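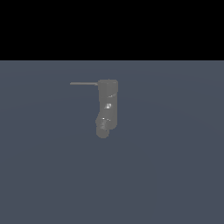
Meine Regeln für den Roboterarm in der Hobbywerkstatt

Seit ich einen kleinen Arm auf der Werkbank habe, bekomme ich ständig dieselben Mails: Braucht man dafür einen Käfig? Wie schnell darf der fahren? Was sagt die Versicherung? Zur Versicherung kann ich nichts sagen, da müsst ihr selber anrufen. Zum Rest habe ich mir im Lauf der Zeit ein paar Hausregeln gebastelt, und die schreibe ich jetzt endlich mal zusammen auf.

Erst simulieren, dann Strom drauf

Jedes neue Programm läuft bei mir zuerst am Bildschirm. Nackter Boden, Arm rein, sonst nichts – schön muss das nicht aussehen. Ich will sehen, ob irgendein Gelenk eine Drehung macht, mit der ich nicht gerechnet habe (passiert öfter, als mir lieb ist!). Werkbank, Schraubstock und Regal kommen erst im zweiten Durchgang als Klötze dazu. Wer gleich alles auf einmal aufbaut, sucht sich bei einer Kollision dumm und dämlich.

Und bitte auch das mitmodellieren, was am Arm seitlich absteht. Stangen, Kabelhalter, der Schlauch vom Sauger. Ich hatte meinen Schlauch in der Simulation schlicht vergessen und danach eine Dose Holzöl auf dem Boden. Die Flecken sind immer noch da.

Langsam heißt langsam

Der erste echte Lauf geht bei mir mit 7 Prozent Geschwindigkeit, eine Hand liegt am Not-Halt. Das ist zäh, ich weiß. Danach steigere ich in Stufen, und über 80 Prozent gehe ich zu Hause überhaupt nicht. Die Werte sind meine eigenen, die stehen in keiner Norm.

Apropos Norm: Die ISO 10218 ist für Industrieroboter gedacht, und für den Keller muss man sie nicht auswendig können. Die Grundidee lohnt sich trotzdem: vorher hinsetzen und überlegen, wo man sich klemmen, stoßen oder schneiden kann, und zwar mit Werkzeug und Werkstück zusammen. Ein braver Arm mit einem Stechbeitel vorne dran ist kein braver Arm mehr. Wer beruflich oder mit Angestellten arbeitet, muss sich sowieso richtig beraten lassen, da hilft so eine Seite wie meine nicht weiter.

Klebeband auf den Boden

Reichweite des Arms plus Werkzeug plus eine gute Handbreit Zugabe, einmal rundherum abkleben. Ich nehme das gelbe Band von Golletti, das hält auch auf staubigem Estrich und geht ohne Kleberreste wieder ab. Innerhalb der Linie steht kein Hocker und kein Eimer, und wenn der Arm Strom hat, stehe ich da auch nicht. Kinder und Hund bleiben vor der Tür, fertig.

Den Not-Halt so montieren, dass man ihn vom üblichen Platz aus erreicht, ohne über die Bank zu greifen. Meiner saß anfangs hinten an der Wand. Blöde Idee!

Ein Heft führen

Altmodisch, aber mir hilft's. Datum, Programmname, was geändert wurde, was komisch war. Im Juni hat ein Gelenk angefangen zu knarzen, und ich konnte nachlesen, dass ich kurz vorher das Werkzeug gegen ein schwereres getauscht hatte. Ohne Heft hätte ich ewig gerätselt.

Ins Heft gehört auch die Prüfrunde vor dem Einschalten:

Not-Halt einmal drücken und wieder lösen
Schrauben am Sockel nachfühlen
Kabel auf Scheuerstellen ansehen
Werkzeug von Hand rütteln
lange Haare zusammenbinden, Ärmel hoch, Handschuhe aus

Abends kommt der Stecker raus. Standby gilt bei mir nicht als aus.

Demnächst schreibe ich noch was über Staub in den Gelenken, da probiere ich gerade eine Hülle aus altem Segeltuch. Sie rutscht noch.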